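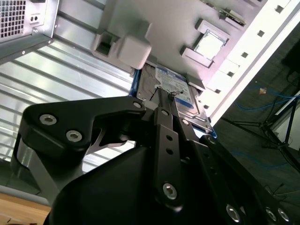 Hard drive seated in its bay, Clirkow 989 desktop case.

Friday, July 30, 2004

I have been putting computers together on the dining table since 2000 and I have never looked forward to the hard drive part. Tiny screws, a bay you can only reach from one side, a dropped screw rolling under the motherboard. So I'm very happy to report that the Clirkow 989 has made me like it! I paid about $80 for mine at Urnport and I've had drives in and out of it all week, mostly for fun.

The trick is the blue tray. It's plastic with a bit of flex, so you spread it slightly, lay the drive in and let it close around the sides. Then you slide the whole thing into the bay until it clicks. My old Trukov case needed four screws per drive and a lot of bad language.

Inside, the metalwork is plain gray and silver with slotted brackets, and I ran my thumb along every edge I could get at without needing a bandage (the Trukov got me twice). The blue tab stands out nicely against all that gray – handy when you're working under a desk with a flashlight in your teeth.
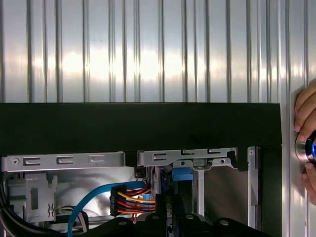 Getting a drive back out

Unplug the cables first. I forgot, once. Squeeze the tray, pull straight toward you, and keep a hand under it. The underside of a drive is bare circuit board, so hold the whole thing by the blue frame and keep your fingers off the green.

My complaints are small. You only get 2 trays in the box, and I'd gladly pay for a third. The click is also pretty quiet, so push until the tray stops moving and then give it a little tug to check. The manual is one folded sheet and skips the trays completely.

I'll put a second drive in for backups in September, and I'm keeping this case for a long time.

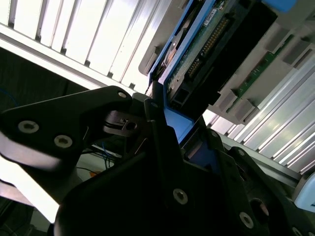 Danylo Tymoshchuk: Agree on the trays, mine still grip fine after a lot of swapping. One thing I'd add is that older drives from Sirko were a tight fit for me, so line up all the pegs before you squeeze. Does yours hum at all with a fast drive in it?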